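Home Notes Bench Archive Contact
Last updated: February

Buy the camera after the gripper

By Maureen Pearce

Most shops that set out to automate a packing table shop for the arm first, the camera second, and the gripper with whatever money is left. I think that order is wrong, and I think the way grippers get compared is a large part of the reason.

At Hoddale we pack small mixed orders. One order might be two bags of chips and a toy, and the next might be all toys. We have been comparing two grippers for this work, the Kusham and the Stekano, on the same arm with the same controller. The Kusham closes harder and faster. The Stekano closes slowly and lets you set the force in small steps. On paper the Kusham wins nearly every line, and the price gap between them was more than $3,000 in its favor.

Both sales demos used blocks. I understand why. A block has flat sides, it stays where you put it, and it doesn't care how hard you squeeze. Any gripper with two working fingers can pick up a block, so a block test mainly tells you whether the arm went where it was told. That's worth knowing, but it's a question about the arm.

A bag is a different problem. It has air in it, it folds, and the part you can grab moves when you touch it. If the fingers come in too low they push the bag along the table. If they come in too high they pinch an inch of film and the weight swings under them. Too much force and you have crumbs. I want every gripper test to have bags in it from the first hour, next to the blocks, and a box with other bags already inside.
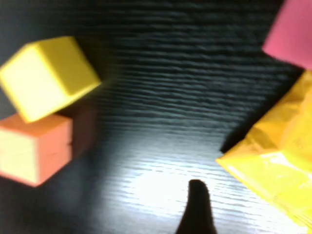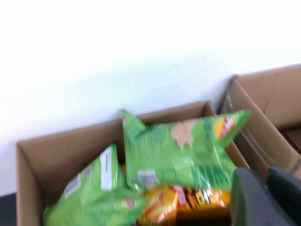
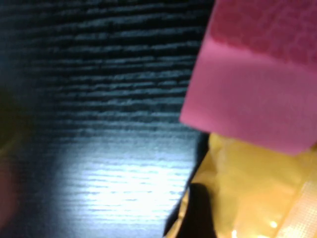

All from the wrist camera.

The camera matters too, of course. Our complaint with wrist cameras has been the same for years: they get bought on resolution. Resolution is the number on the front of the brochure, so people compare it. What costs us picks is glare and blur. Shiny film throws light back, a dark table with any finish on it does the same, and a camera that is riding on a moving arm smears whatever it looks at unless the exposure is short. A short exposure needs more light, and more light brings more glare. You have to settle that on your own table, under your own lamps. I have not seen a spec sheet that will do it for you.

The gripper also decides what the camera can see. Long fingers block part of the view. Wide ones block more. Move the mount back to see past them and small items get smaller. If you buy the camera before you know the fingers, you are guessing at all of this, and you may end up paying for a second bracket or a second camera. We did, back when we ran the Ruawai arm. We went through 9 brackets on that job before one fit.

Some people will say software can make up the difference. It can cover some of it. A good controller can slow down near the item and try again after a miss. But a retry takes time, and a packing table that retries all afternoon is slower than the person who used to stand there. I would sooner pay for fingers that suit the goods.

My own preference at the moment is the Stekano, even at the higher price. I could be talked out of it by a month of bags on the Kusham with softer pads fitted. I will not be talked out of it by another video of blocks.

If you are about to place an order, ask the seller to let you bring your own goods to the demo. Take the worst ones you pack.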